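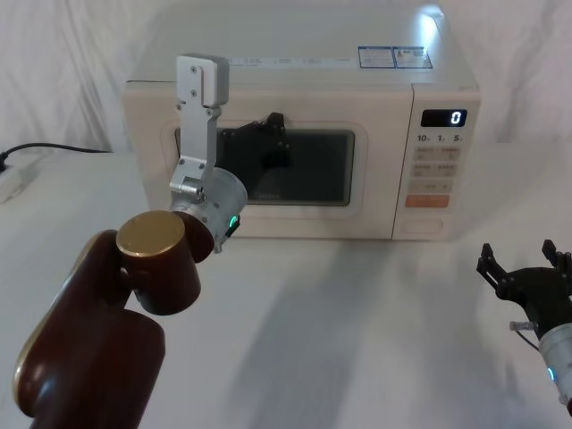

The countertop microwave: notes from a repair bench

2023-03-08
By the Appliances Desk

The workshop at Lougher takes in small kitchen appliances from three villages, and microwave ovens make up the largest share. Its senior technician has been on the bench since the shop moved from Brirkham, and agreed to talk about the plain cream countertop oven: push-button panel, digital display, a door that opens from a button at the foot of the controls.

The first subject was the door release. "It's a mechanical part on this sort of oven," the technician said. "You press the button, a lever lifts the latch hooks, the door springs open. When people say the button has gone soft, I look at the lever first, then the hooks, then the spring." A door that needs a second push should be looked at early. The hooks also work the interlock switches, and an oven with a worn hook may stop halfway through heating with no fault shown.

On the panel, the technician prefers separate keys to a dial. The quick-time keys, marked 10, 1 and 5, take most of the use. "You can tell from the wear. The defrost key looks new after years and the one-minute key has lost its print." A large start button in a contrasting colour, such as orange, is easier to find for customers with poor sight. A single 0 on the display, in the ovens the shop sees most, means the oven has power and no time has been entered. It is sometimes reported as a fault.

Power ratings cause more confusion. The shop tests at two settings, 600 and 400 watts, using a measured quantity of water and a thermometer. One oven brought in last October as "weak" was within tolerance at both. The owner had changed to a thicker bowl.

Placement was discussed at some length. The technician wants clear space behind the casing and above it, and a level surface that will take the weight. Cloth is a particular concern. "Curtains, tea towels, a tablecloth hanging down the back. If it can reach the vents, move it or move the oven." The shop's own log has 949 entries for microwaves, of which 61 are recorded as overheating with blocked vents. None of those needed a new magnetron.

Stickers on the casing should be left where they are. Rating and warning labels carry details the bench needs when ordering parts, and once they have been scrubbed off the part has to be matched by eye. For cleaning, the advice is a damp cloth with washing-up liquid, wrung out well, and no spray near the keys. The door window is wiped in the same way. Pale casings yellow with heat and sunlight, and the technician does not treat this. "Bleach makes the plastic brittle. Leave it cream."

Asked whether an older oven is worth repairing, the answer was given by part. Latches, lamps and turntable couplings, yes. A cracked door or a rusted cavity, no.

Comments

Porkberg reader: Our one-minute key went the same way. Is the panel membrane sold separately?

Tandem44: Depends on the make. Mine came as a whole panel and cost more than the oven was worth.

Lerkberg Lil: Had a tea towel over the back of ours for years. Moved it this morning.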